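I've been meaning to write about plum dumplings since September, when the plums were good, and now they're long gone and I'm writing about them anyway, so you'll have to keep this in mind for next year.

My grandmother made them with a potato dough. Her neighbor in Lelitz made them with farmer's cheese, and the two of them were perfectly polite about it for most of their lives (in front of company, at least). I grew up firmly on the potato side and would have stayed there if Přemysl Doležal hadn't sat me down one Wednesday evening and put a plate of the cheese kind in front of me. Oh, they were good! Lighter, a little sour, with the juice running out pink into the melted butter. I ate seven and had to be driven home.

So I've spent the fall going back and forth. The potato dough wants old, floury potatoes, boiled in their skins and left overnight, and as little flour as you can get away with. The cheese dough wants a dry cheese, and that's where my trouble started, as the tubs at our grocery store are practically soup. I hung mine in a dish towel over the sink from breakfast until supper and it was still too wet. The first batch came apart in the pot and we ate it with spoons.
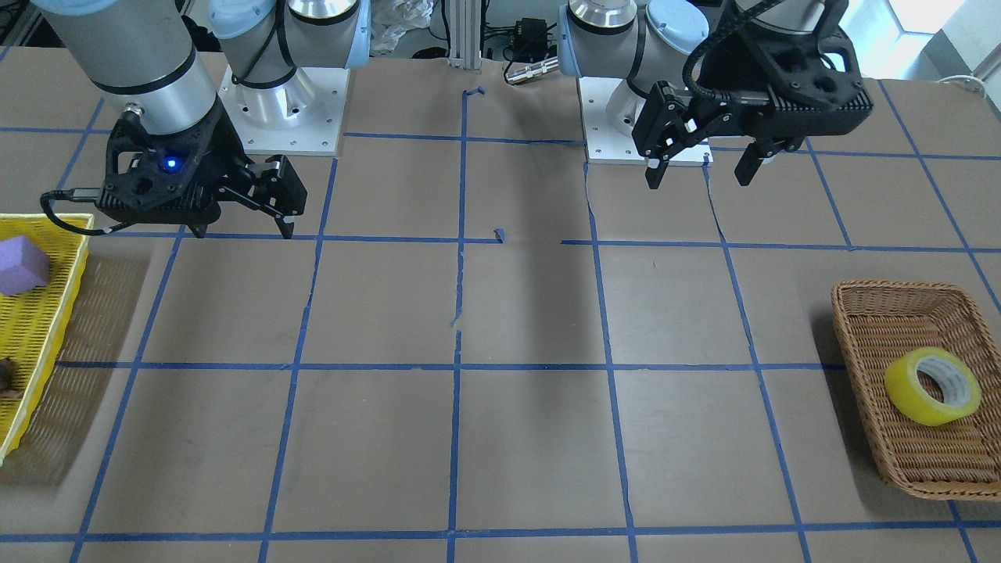

*Brown paper, blue tape, and two robot arms.*

Peter Kubíček, who has opinions on all of this, wrote to tell me I should be adding semolina and letting the dough rest for half an hour. He also says to leave the pit in, so the plum holds its shape, and to warn your guests. I tried it his way on Sunday with the last bag of plums from the freezer, still hard as marbles, and not one of them split. Twelve minutes at a bare simmer, lid tilted.

Toppings I'm less fussy about. Poppy seed and sugar for me, toasted breadcrumbs for my husband, and my sister puts cinnamon on everything, so there's no use asking her. I still want to try the ones with apricots that they make over in Ostau, but that will have to wait for summer.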